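Home | Contents | Authors | Search

3.2 Rack and hanger handling

Garment storage was studied with a small clothes rack made of light-coloured pine bars. Hangers were scored on return to the rod, and each attempt was logged by Tzu-hsuan Yu against the Grevstead tidying schedule. Of 1512 logged attempts, 435 were set aside for the labelling check in Section 4.

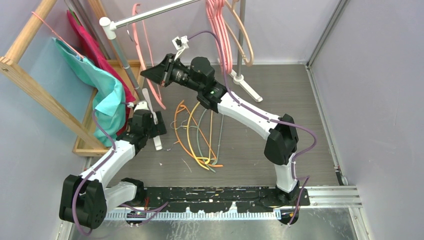 Figure 7. Clothes rack and white plastic hanger-like piece.

The remaining attempts were grouped by the angle of the hook at first contact with the rod. A shallow angle was the most common cause of a second try. Rod height was held constant throughout, as earlier work at Kwan had found that it changed the behaviour of light hangers more than heavy ones. Garment weight is treated separately in Section 3.3.

Contact: Grevstead Household Studies | © Grevstead | Back to top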